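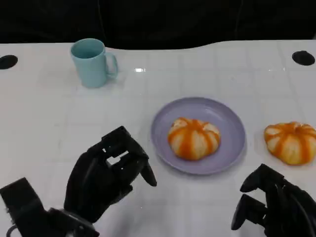 Un bollo a rayas y un plato lila

La panadería Deng lleva desde marzo vendiendo un bollo con forma de calabaza que se come templado y se sirve en vajilla de colores pálidos. Fuimos a Skerkgate a preguntar cómo se hace la masa, por qué tiene dos colores y en qué plato conviene ponerlo.

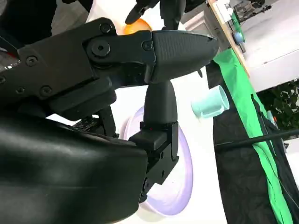 Qiuyue Lu

El bollo tiene forma de calabaza pequeña. Va por gajos, uno crema y uno naranja, y en el centro de arriba, donde se juntan todos, queda un hoyo. En la panadería Deng lo llaman simplemente «el de rayas». Se vende suelto y pesa 131 gramos antes de entrar en la vaporera. Lo sé porque el obrador tiene la cifra escrita con rotulador en la puerta de la cámara, debajo de los teléfonos de los proveedores.

Skerkgate es una calle corta, con más persianas bajadas que tiendas abiertas. La panadería ocupa el local que hace esquina. Dentro hay un mostrador, una estantería para las barras y, desde este año, un rincón con mesas para quien quiera sentarse. Lo de las mesas vino por el bollo. La gente lo compraba, salía a la calle y se lo comía de pie, con la bolsa de papel debajo de la barbilla, y a la dueña le parecía una lástima. Lleva el apellido del rótulo y prefiere que se hable del pan y que no se hable de ella, así que en adelante escribiré «Deng» y ya está.

Dos masas y un hilo

El bollo se hace con dos masas que parten de la misma base: harina floja, levadura, un poco de azúcar, leche y una cucharada de aceite. A una mitad se le añade puré de calabaza asada, bien escurrido, y se le descuenta leche. La otra se queda como está. El puré hace que la masa naranja fermente a otro ritmo y ahí es donde fallan casi todos los que lo intentan en casa. Si se dejan las dos el mismo tiempo, una sube más que la otra y los gajos salen torcidos.

Deng lo arregla empezando por la blanca y amasando la naranja diez minutos después. Antes probó a meter una de las dos en la nevera, y funcionaba, pero le descuadraba la mañana.

Luego viene el formado. Se estiran las dos masas, se cortan tiras y se colocan alternas, tocándose por los lados, sobre un disco fino. Se pone encima una bola de relleno, se recoge todo hacia abajo y se cierra. Queda una esfera rayada. Para marcar los surcos se usa un hilo de algodón aceitado que rodea la bola y se aprieta un poco en cada unión. El hoyo de arriba se hace con el mango de una cuchara de madera.

El relleno es de pasta de judía blanca con mantequilla y una pizca de sal. Hubo una versión con queso, que duró dos semanas. Se salía por abajo.

Se cuece al vapor. Al terminar se apaga el fuego y se deja la tapa puesta cinco minutos. Quien la levanta antes se encuentra el bollo arrugado, y eso ya no tiene arreglo, aunque de sabor esté igual. El brillo que tiene la superficie viene de una pasada de almíbar muy claro con pincel, que se da en caliente.

El color del plato

Al abrir el rincón de las mesas, Deng sacó los platos blancos que tenía en el almacén. Sobre la mesa blanca el bollo se veía bien, pero el plato desaparecía, y los clientes lo apartaban con la manga sin darse cuenta. Se rompieron unos cuantos. Entonces fue a Jerero, el taller de cerámica que está dos calles más arriba, y pidió otra cosa.

En Jerero trabajan por series cortas, en tonos apagados. Le enseñaron un verde salvia, un gris, un amarillo muy lavado y un lila tirando a gris. Se llevó un plato de cada color a la panadería y les puso un bollo encima durante una semana, uno distinto cada día. El verde hacía que el naranja pareciera de plástico. Con el gris quedaba triste. Sobre el amarillo, las bandas crema se perdían. Se quedó con el lila.

El plato es redondo, con el borde levantado y el fondo liso y poco profundo. El borde tiene su función: el bollo suelta algo de almíbar por la base y así no llega a la mesa. En el taller me dijeron que habrían preferido un ala más ancha, más bonita en el escaparate, pero que en una mesa pequeña el ala se come el sitio de la taza.

La taza es azul claro, recta, con un asa redonda en la que entran bien los dedos, y por dentro tiene un tono algo más oscuro. El acabado exterior es mate. Esto trae un inconveniente que conviene saber antes de comprar vajilla mate: las cucharillas le dejan rayas grises. Salen con bicarbonato y un paño húmedo, frotando sin prisa. Con estropajo salen también, y se llevan parte del acabado.

Le pregunté a Deng si el azul y el lila los había elegido a la vez. Me contestó que la taza era de una serie anterior, que estaba rebajada y que hacía falta algo donde echar el té.

Qué beber con esto

El bollo es dulce pero poco, y el relleno tiene sal, así que admite casi cualquier cosa que no lleve azúcar. En la panadería sirven té verde tostado, café con leche y una mezcla de cebada que se llama Joltlow, sin cafeína, que piden sobre todo por la tarde. De las tres, la cebada es la que mejor le va. El tostado recuerda a la corteza que el bollo, por estar hecho al vapor, no tiene. El café lo tapa.

Probé también a mojarlo. La miga aguanta, pero el relleno se deshace y enturbia la taza. No lo recomiendo.

Poner la mesa para una merienda

De las tardes que pasé allí me llevé algunas ideas para casa, donde no tengo vaporera de tres pisos pero sí una mesa blanca parecida y bastante manía con los manteles. Una mesa blanca con brillo no pide mantel para una merienda. Pide pocas piezas y que estén separadas. Un plato, una taza, una servilleta si se quiere. Cuando se llena de cosas, los reflejos se multiplican y todo parece más revuelto de lo que está.
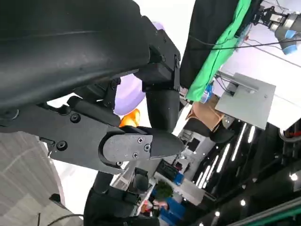 Lavanda y naranja, medio tapados por piezas negras.

La taza la pongo a la izquierda y más atrás que el plato, con el asa hacia dentro. Los diestros protestan la primera vez, porque están acostumbrados a tenerla al otro lado, pero así la mano derecha queda libre para el bollo y la manga no pasa por encima del té. Si hay niños, la taza va más lejos todavía.

El bollo se coloca en el plato y no se corta antes de servir. Se abre con las manos, por un surco, y se separa en gajos. Un cuchillo aplasta la miga y mezcla los dos colores, y para eso no hacía falta tanto trabajo con el hilo.

En cuanto a los colores, la regla que siguen en Jerero es bastante sencilla: si la comida es de un color fuerte, la vajilla ha de ser pálida. El naranja de la calabaza ya llama lo suficiente. Una mandarina o un caqui maduro dan el mismo resultado sobre el lila, y sirven para las semanas en que no hay bollos. Yo lo he hecho con albaricoques y queda bien, aunque ruedan.

La luz también cuenta. Con una lámpara justo encima, la superficie brillante devuelve un destello molesto y no hay manera de mirar el plato sin entornar los ojos. En mi cocina bastó con mover la mesa un palmo. Deng cambió las bombillas por otras más suaves y puso un estor.

Para llevar a casa

El bollo aguanta un día en un recipiente cerrado y se recalienta al vapor. En el microondas hay que taparlo con un papel de cocina mojado y darle tandas muy cortas, porque el relleno se calienta mucho antes que la masa y quema. Congelado se conserva bien, siempre que se haga ya cocido. Se pasa directo del congelador a la vaporera, sin descongelar, y se le da diez minutos.

Lo que no sobrevive al congelador es el brillo. Se le puede dar otra pasada de almíbar al sacarlo, con cuidado de no llenar el hoyo de arriba.

En la panadería los sacan a media mañana y otra vez después de comer. Los sábados se acaban pronto. La vajilla no está a la venta en el local, aunque lo preguntan tanto que han puesto una tarjeta del taller junto a la caja. En Jerero avisan de que el lila de una hornada no coincide del todo con el de la siguiente, y que quien quiera los platos iguales tiene que encargarlos juntos. Yo compré dos en visitas distintas. Uno me salió más rosa que el otro, y es el que uso los domingos.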